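As lojas de bairro e o preço da conveniência

Quando a Hurkaria abriu na saída da cidade, em outubro, a conversa no comércio do centro passou a ser uma só: quem fecha primeiro. Eu acho que a pergunta está mal colocada. O que as lojas pequenas perdem para as grandes é menos o preço do que o horário, e isso tem conserto.

Comparei a mesma torneira em dois lugares. Na Hurkaria custava 100 reais; na Lurnlow, que fica a duas quadras da praça, 104. Quatro reais de diferença não pagam a gasolina até a rodovia. Mas a Lurnlow fecha para o almoço e encerra às seis, exatamente a hora em que a maior parte das pessoas sai do trabalho. Quem precisa trocar uma torneira à noite vai para onde há luz acesa.

Há também a questão da entrega. A loja grande cobra frete e marca um dia inteiro de espera. A pequena costuma levar o móvel no mesmo dia, muitas vezes com o próprio dono ao volante. É uma vantagem enorme, e quase nenhuma delas põe isso na vitrine. O cliente só fica sabendo depois que já comprou.

A associação comercial pediu à prefeitura um desconto de 400 reais na taxa anual de licença. Sou contra. O desconto ajuda por um mês e não traz um único freguês. Com o mesmo dinheiro, a prefeitura poderia iluminar melhor a rua Wudov, que depois das sete fica deserta, e liberar o estacionamento no fim da tarde. Em Seok, cidade vizinha, as lojas combinaram de abrir até as nove duas vezes por semana. O movimento não voltou ao que era, mas parou de cair.

Reconheço que estender o horário tem custo. Um funcionário a mais pesa numa loja que vende pouco, e 1000 reais por mês podem ser toda a margem do dono. Por isso defendo o revezamento: cada rua escolhe suas noites e todas as portas abrem juntas. Abrir sozinho numa rua escura não adianta.
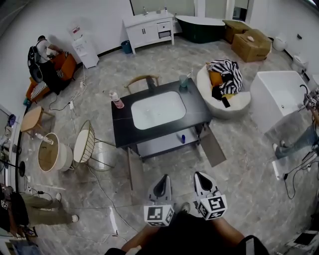
O que as lojas pequenas deveriam mudar primeiro?

O horário. Duas noites por semana, combinadas entre os lojistas da mesma rua, já permitem atender quem trabalha até as seis.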